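レジ袋、その後。台所の引き出しから見える買い物の話

火曜の夕方、スーパーのレジ前。「袋はご利用ですか」。首を振る人、黙って二枚頼む人、上着のポケットから丸めたナイロンを引っぱり出す人。有料化の騒ぎはもう遠い話で、みんなそれぞれの流儀に落ち着いた。落ち着いたはずなのに、家の引き出しを開けるとまだ袋がある。三角に折ったの、結んだの、ただ押し込んだの。

今回は「袋をどうしてるか」を読者にアンケートで聞いた。回答は1068通。正直こんなに来るとは思ってなかった。自由記入欄がとにかく長い。便箋で送ってきた方まで。袋の話なのに、夫婦げんかの話になってる人が多数。

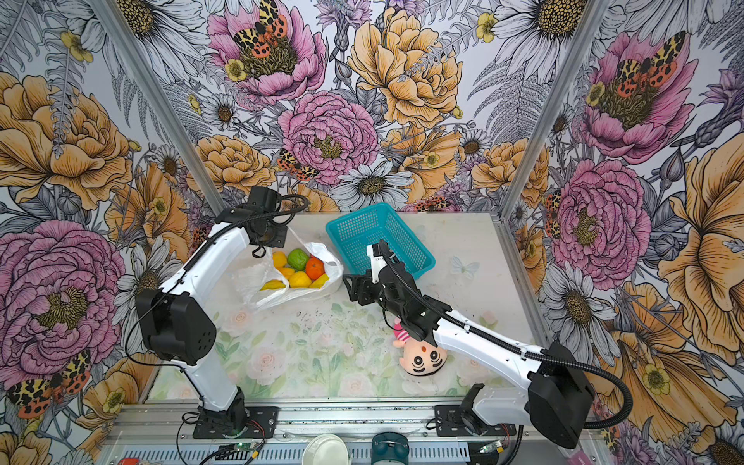

レジ袋は結局、何回くらい使い回されているのか。

いちばん多かった答えは2回。買い物で一度、ごみ袋としてもう一度、それで終わり。三度目まで行く人は、たいてい靴か濡れた傘を入れている。

この「最後はごみ袋」という使い方、根が深い。洗面所の小さなごみ箱、あのサイズにレジ袋の持ち手がちょうど掛かる。袋を買わなくなった家は、かわりにごみ箱用の袋を買う。「どっちにしろ買ってる」という回答、166通。怒っているというより、あきれた調子のものがほとんど。

ではエコバッグはどうか。こっちはこっちで増える。景品、旅先、雑誌の付録。持ってる数を書いてくれた人の最高が23枚で、使うのはいつも同じ一枚だという。わかる。うちもそう。底の縫い目がほつれた紺のやつばかり使って、きれいなのは畳んだまま。 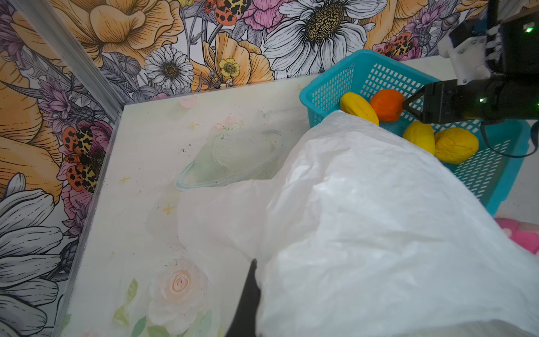 商店街の青果店「ヒヴァ」では、昔ながらの薄い袋をまだ天井から吊るしている。ちぎって、入れて、くるっと回して口を結ぶ。早い。夕方の混む時間は列がどんどん進む。三月に一度、紙袋に切り替えてみたが、雨の日に底が抜けたそうだ。みかんが坂を転がって、隣のクリーニング屋の前まで行った。翌週には元の袋に戻っていた。

店のほうの言い分も聞いておきたい。袋代をもらうかどうかで、常連との間が妙にぎくしゃくする。五円が惜しいんじゃなくて、五円を言い出すのが気まずい。だからヒヴァではレジの脇に空き缶を置いて、入れたい人が入れる形にした。けっこう貯まるらしい。年末にはそれで店先の電球を替えた。

一方、駅ビルの食料品店「アンナマライ」は量り売りが中心で、容器の持ち込みが前提。豆、スパイス、米。瓶を忘れた客には貸し瓶があり、返すと預かり金が戻ってくる。棚の前で立ったまま重さを計算してる人がいて、ちょっと理科室みたいな静けさ。ただ、瓶は重い。豆を三種類買って帰ると肩にくる。取材の帰り、筆者は坂の途中で一回休んだ。
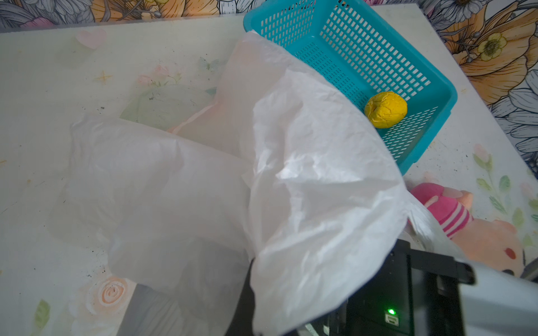

この記事は約4分で読めます

さて、畳み方の話。アンケートでいちばん熱かったのはここ。三角折り派の文章がとにかく長い。空気を抜く、縦に細くする、端から三角、最後に持ち手を差し込む。図まで描いてくれた方もいた。対する「丸めて突っこむ」派は一行。「そのまま入れてます。困ってません」。

どっちが場所を取らないか、編集部の引き出しでやってみた。三角のほうが当然きれいに収まる。ただし使う時に広げるのが面倒で、急いでる朝は結局、丸めたほうから先に減っていく。三角は奥に残って、いつのまにか地層みたいになる。下のほうから閉店した店の袋が出てきて、しばらく手がとまった。あの店のコロッケ、また食べたい。

袋の素材も昔とは違ってきた。生活用品の「ヴーロフ」が出しているのは布と樹脂の中間みたいな手触りで、洗って干せる。半年使った感想としては、持ち手が太くて楽。乾くのは遅い。台所の蛇口に引っかけておくと、朝になっても底の角だけ湿っている。牛乳をこぼした日はさすがに二度洗いした。

それから匂い。意外と書いてる人が少なかったけど、これは大事だと思う。魚を買った日のエコバッグをそのまま玄関に掛けておくと、翌日とても後悔する。保冷タイプはなおさら。内側の銀色のところ、縫い目に汁が入るともう取れない。対策としては、魚と肉だけは薄い袋に入れてもらう、という答えが目立った。つまり薄い袋はやっぱり要る。話がもとに戻ってしまった。

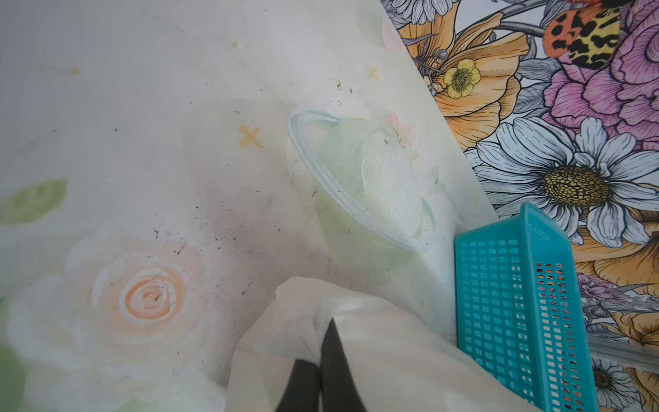

地方の読者からは、車の話が多かった。エコバッグはトランクに積んである、でも店に入ってから思い出す。駐車場まで戻るか、買うか。戻らない人が大半。カートのまま車まで運んで、トランクの箱に直接うつすという人もいて、これは袋がまるごと要らない。ホームセンター「シロー」の折りたたみ箱が人気だそうで、灯油のポリタンクの横にぴったり入るとのこと。うちは車がないので試せず。

最後に、便箋でくれた方の話をひとつ。実家を片付けたら、押し入れからきちんと畳まれた袋が箱ごと出てきた。デパート、和菓子屋、もうない本屋。捨てるつもりで玄関まで運んだのに、箱は今も玄関にあるという。宅配の人が来るたび、ちょっと横にずらしてハンコを押しているそうだ。

次号は「輪ゴム、どこにしまうか」。お便りは編集部まで、はがきでもメールでも。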